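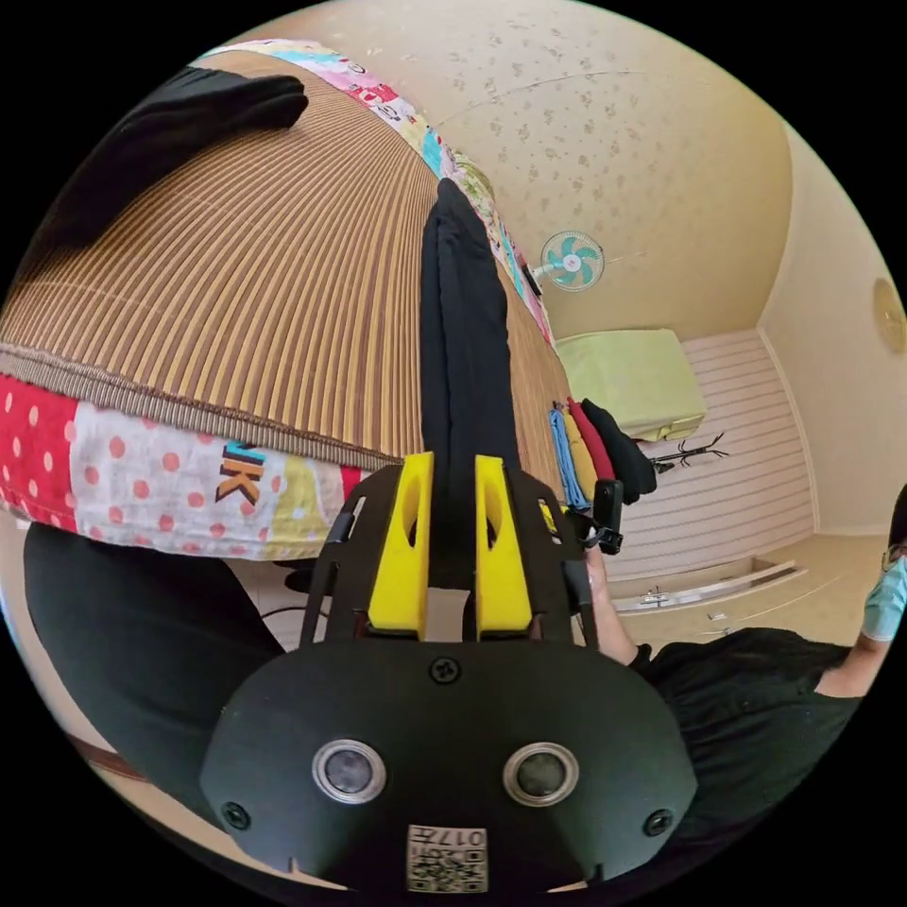 9/19/20

Budget day, and on a Saturday too, so forgive the grumbling. I have to get the spring order for the hand-held grippers into some kind of shape before the Manalo people close their books in March, and so far all I have is a page of scribbles and a cold coffee.

First the quotes. Zekico wants 1286 per gripper, fingers included, and Cumier came back at 2751 for what they call the full kit (case, spare mount, charger, a second set of fingers, and a calibration board we already own two of!). I wrote back asking for the kit without the board. No answer yet.

My gut says Zekico for the grippers and then put the difference into spares. We go through fingers way faster than bodies. The yellow ones are fine on shirts, but a long pair of pants drags on them the whole length of the bed and I keep finding the inner faces scuffed after garment days. So: 27 pairs of fingers on the order. I had half that in the first draft and it was silly, we'd be begging for more by summer.
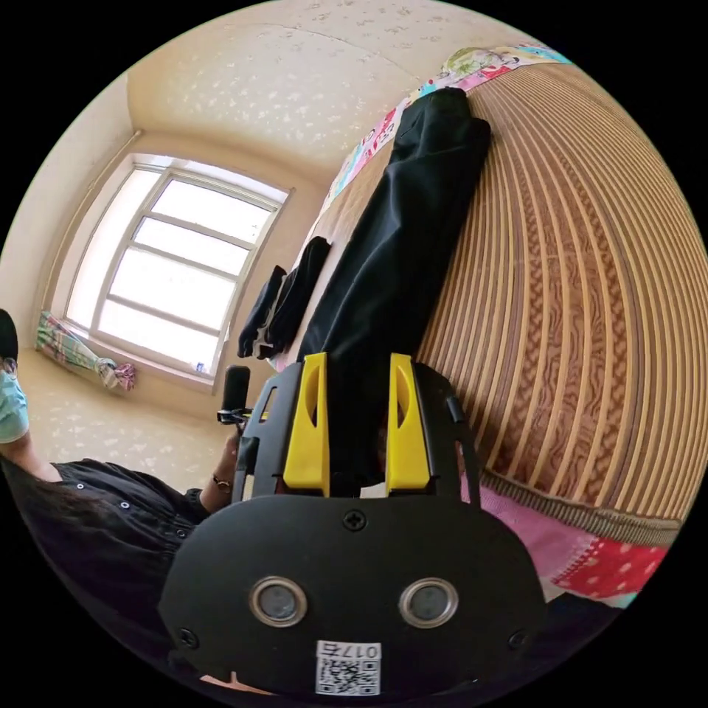

Handles are the other thing. I'd like to try a thicker grip before we commit, my wrist is toast after a morning of folding and I doubt I'm the only one. Plosside has one that might fit the same mount but their drawing leaves out the screw spacing, so I can't tell. Order 2 of those to try, no more, and bolt one on before anything else gets signed.

Also not in any quote: labels. If we add units we need a fresh run of the little code stickers, and please let's write down which number went on which body this time. Cables too. I'd pay extra for longer ones, folding on a bed means you're walking around it all day and there's always a leg in the way.

Still open:
Shipping from Zekico (they said "to be confirmed," ugh)
Does the warranty cover lenses or only the body?
Storage, the shelf is full

Will redo the totals Monday once Cumier answers. Spreadsheet is in the planning folder, tab two, ignore tab one.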